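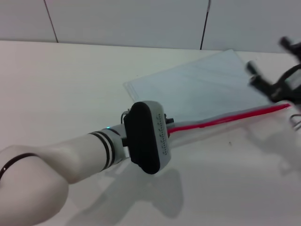
Tenholm Flat Bags, clear, open top

Tenholm flat bags are plain transparent plastic bags for small parts, printed sheets and spare hardware. They are supplied flat, without gusset, zipper or hanging hole, and close with a heat sealer, a staple or a fold and tape.

Item no.: 853
Size: 225 mm wide, length to order
Film: 45 micron, low-density polyethylene
Finish: clear, unprinted
Seal: bottom weld, two side folds
Pack: loose stack in a carton, 46 bags per inner sleeve

Packing on a tabletop

Lay the bag flat on a smooth, light-colored surface with the open end toward you. Press the film from the weld to the mouth with the side of the hand to push out trapped air. Slide the contents in along the lower sheet and square the corners before closing. Film this thin clings to itself in dry rooms - a short puff of air at the mouth separates the two sheets.

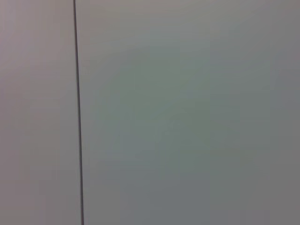
On surfaces made of two panels, keep the mouth of the bag clear of the joint. A sealing bar needs even support along its full length, and a gap underneath can leave a weak spot in the weld.

Related items

Jella hand sealer, bench model. Set to the second heat level for this film.
Smadi write-on labels, white. Apply before filling.
Jandeck sleeve rack, holds four inner sleeves upright.

Storage: flat, out of direct sun, in the original carton. Opened sleeves should be used first.

Lengths and carton quantities: Irena Kurek, sales desk. Film data sheets and sealing questions: Remigiusz Olszewski, technical desk. Orders received before noon ship the same working day.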